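Oct 28, 2019

I have decided that this is the month I sort all my small parts. Every drawer in the flat has some of them and I never find the one I need.

My aunt in Trundedville did it last year with 200 jam jars. I do not have the place for jars, so I use a small white drawer cabinet and a brown table.

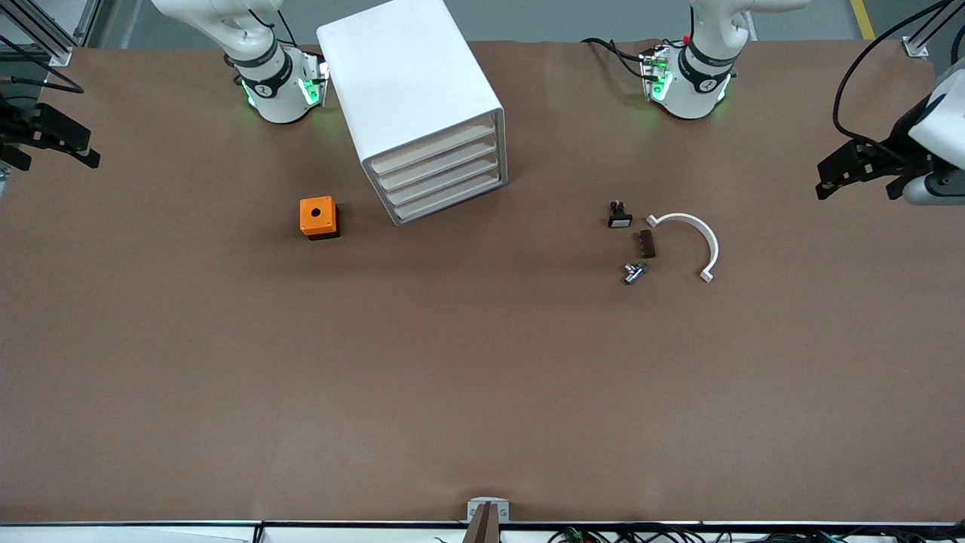 Lilibeth Tagle: Please put labels before you fill it! I did mine after and I had to open every drawer again.

Thank you Lilibeth, I will do labels first. I write in pencil, because I know I will change my mind.

My first idea was to sort by material, so metal with metal and plastic with plastic. I tried this for 2 evenings and it was a mistake. When I repair something I think "I need a part for the pipe", I do not think "I need a part in chrome".

So now I sort by job. Water things, electric things, furniture things. And one drawer for what I do not know.

The drawer of what I do not know is a danger. It fills very quickly.
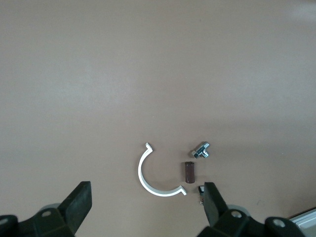 White clips are the worst for me. I keep them for years and then I buy new ones anyway. My new rule is that a clip without a partner has until November.

Small metal fittings I keep, always. At the Bretura shop they asked me 30 for one, so I am not throwing any away.

If somebody knows a good way to store short round pegs of different thickness, please write to me. They roll everywhere.

Tomorrow screws. I am a little afraid of the screws.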